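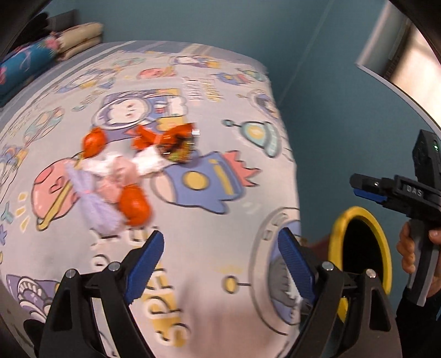 Two grippers, one small bundle of sweets, and the space bedsheet.

June 3, 2021
Posted by the author of this blog

Since February I spend part of my evenings teaching a robot to pick up things, and the robot is not even in my home. It stands in a lab in Lundemthorpe. I have only the hand-held grippers, a bed, and a box of small objects. My friends ask me how this can work, so I try to write it down.

The idea is simple. I hold a gripper in my hand and do the task with it, slowly, the same way the robot should do it later. The recording goes to the project, which has the name Xaba, and there they use it for training the arm. Before this I tried the other way, the remote control. At the office in Cudcombe I was sitting with two joysticks and looking at a screen, and one folded towel took me 4 minutes. I was sweating like after sport. By hand I need much less time, and I also feel when the thing starts to slip.

Candy is more difficult than I expected. The wrapper makes noise and moves, but the sweet inside stays where it is. If I close the fingers on the twisted end, I lift the whole bundle by a piece of foil and it turns around in the air. So now I come from above, with the fingers open wide, and I close them on the thick part. The fluffy tuft I try not to catch, but I am not always successful.

The bed is also a teacher. On a table the object waits for you. On a mattress, when I push down a little too much, the sheet sinks and the candy rolls toward the fingers. In my first week I thought this was a mistake and I repeated everything on the desk. Then I got a message from Xaba that they want soft surfaces too, so I went back to the bed and to the rockets and planets.

My goal was 80 good recordings for this task. I throw away those where I hesitate, because the robot will learn my hesitation also. This is the part I find a little embarrassing. When I watch my own hand in the replay, I see that I stop before every grasp, like a person who is looking for the keys. I never knew this about myself.

I work for 3 short sessions with a pause for tea between them, as my wrist gets tired from the handle. A friend from the Corkau forum advised me to rest the elbow on the mattress, and it helps.

Next task on my list is putting socks into pairs. I already looked at my socks and I am worried.

We use cookies to remember your settings. By continuing to read this blog you accept them.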